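Home | Syllabus | Handouts | Reading List | Contact

Last updated 17 September 2018

HANDOUT 5: WHAT THE LABEL SAYS AND WHAT THE SHIRT DOES
Textiles and the Consumer

Read this before the second lab. It covers fiber content, thread count, shrinkage claims and the word "natural," and it assumes you have done the burn test worksheet.

1. Fiber content

The fiber content line is the one part of a garment label I am inclined to trust, and I trust it about as far as the nearest decimal point. It tells you what share of the weight comes from each fiber. It does not tell you how long the fibers were, how tightly the yarn was spun or how the cloth was finished, and those are the things that decide whether a shirt pills by the end of May.

Two shirts can both say 100% cotton and have almost nothing in common. One is made from long fibers, combed, spun fine and woven close. The other is short fiber that sheds from the first wash. Price is a weak guide to which one you are holding. Students every year want it to be a strong guide and argue with me over it.

2. Thread count

Thread count is the number of yarns running both ways in a square inch of cloth. As a measurement it is fine. As a sales tool it has been stretched badly. A seller who twists 2 thin yarns together and counts each one separately can double the figure on the package without changing how closely the cloth is woven.

For the sheet sample sold under the name Cerari, the package says 400. Use the pick glass and count it yourselves, both directions, in more than one spot. Write down what you get before you look at what your neighbor got. If your number comes out near half the printed one, ask whether the yarns are plied before you accuse anyone of lying.

Ask also why you would want a high count. Past a certain point a closely packed sheet gets heavier and lets less air through. Some people like that. It is a preference, and a package that calls it "quality" is making a claim it has not tested.

3. "Preshrunk"

Preshrunk means some shrinkage was taken out before the garment was cut. It does not promise that none is left. Cotton knits are the usual offenders, and they tend to lose more in length than in width – this is why an old T-shirt gets short and boxy.

Lab procedure: mark a square on the Altby jersey with the laundry pen, away from seams and hems. Measure it dry. Wash, tumble dry, let it rest flat, measure again. Do this 4 times and report every result, including the ones that look wrong. Do not pull the cloth straight to make the marks line up. I can tell from the numbers.

Percent change = (after – before) / before x 100. A minus sign means it shrank. Leave the minus sign in.

4. "Natural," "breathable," "easy care"

None of these is a measurement. Rayon starts as wood pulp and goes through a good deal of chemistry before it is a yarn, and I have seen it sold as natural, as plant-based and as "silk feel" in the same catalog. Breathable could mean air passing through or water vapor passing through, and the two are tested differently. When a tag doesn't say which, assume no test stands behind the word.

Easy care usually means a resin finish on cotton. The finish cuts down on wrinkles and also takes some strength out of the fiber, so cuffs and collar folds wear through sooner. The tag mentions the first effect.

5. Color names

Catalogs sell color by mood. Skakden lists a "sea glass" and a "first frost" that I could not tell apart in daylight. For this course use plain words: light or dark, then the hue. Pale mint green will do. Judge it by the window and then again under the lab tubes, and note any shift. Two dyes can match in one light and part company in the other.
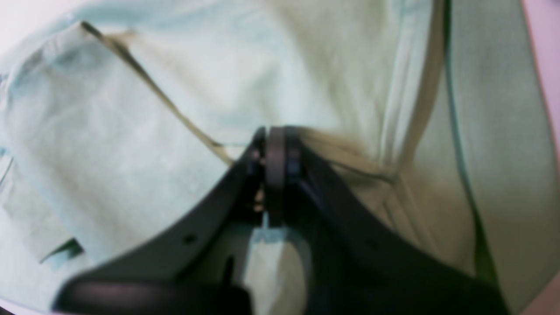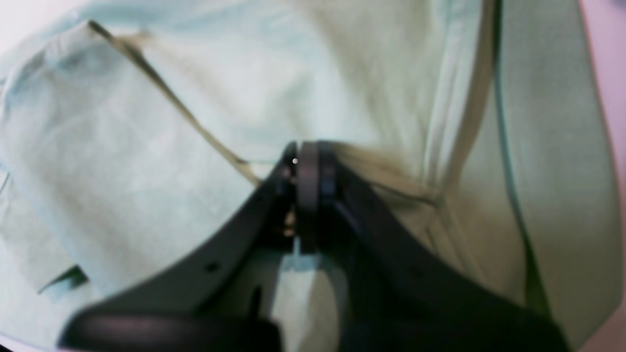
Pale mint-green fabric, both views.

Textiles and the Consumer, Handout 5, p. 4

6. For the lab report

Pick one claim from a garment you own and say what test would settle it. "It feels nice" is not a claim you can test, though "it feels nicer than the Abubakari sample to people who can't see either one" might be. Say how many washes you would need and what result would change your mind. Roughly a page is plenty.

Bring the garment. I will want to read the tag.

2 comments | Share | Print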